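Home Issues Authors Submit Contact

4.2 Open-day session at Gashi

The folding task was shown to visitors on Sun 5 October, in the Gashi hall. Each session ran for 14 minutes and was open to up to 17 people. The operator worked with the hand-held two-finger gripper and a blue shirt on a white surface. Visitors could then try the same task themselves. No changes were made to the Vudow software after the July trials.

Most of the session time went to the grasp. A fold offers the pads an edge to close on – flat cloth does not, and first-time users tended to press down too hard before closing.

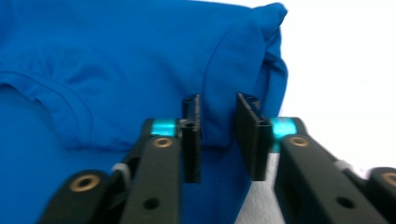
Mimoza Dimitrov objected that a grasp taught this way depends on the wrist of the person teaching it, and that a fixed arm would not repeat the small tilts an operator makes without thinking. The objection is fair. We kept the tilt in the recorded motion and did not smooth it, which leaves the question open for the Pladus arm.

Between attempts the operator laid the shirt out again by hand. Collar direction was kept constant, with the collar toward the back of the table, so that the approach could be compared across visitors.

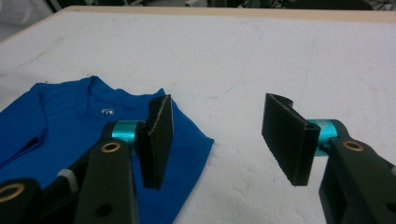 Figure 2. Gripper open at the table, folded blue t-shirt at left.

Related items
Fomenow: notes on cloth handling
Grasp timing in the Vudow trials
Visitor sessions at Gashi, part 2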